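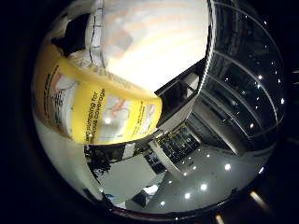

## Gorkholm wrist camera kit: worth the budget line

We bought two of these for the Lillwood shop and I love them! Siu-fong Tai wanted one per arm (she was right), and the wide view takes in a big yellow-and-white carton up close plus the shelf and floor behind it.

Small print on the box is a blur, so plan on a separate scanner if you need labels read. Glossy floors throw back the ceiling lights too.

Budget for spare cables – we ordered 5 – and allow 26 days for delivery. I'd buy it again, and Winport is getting a set in January.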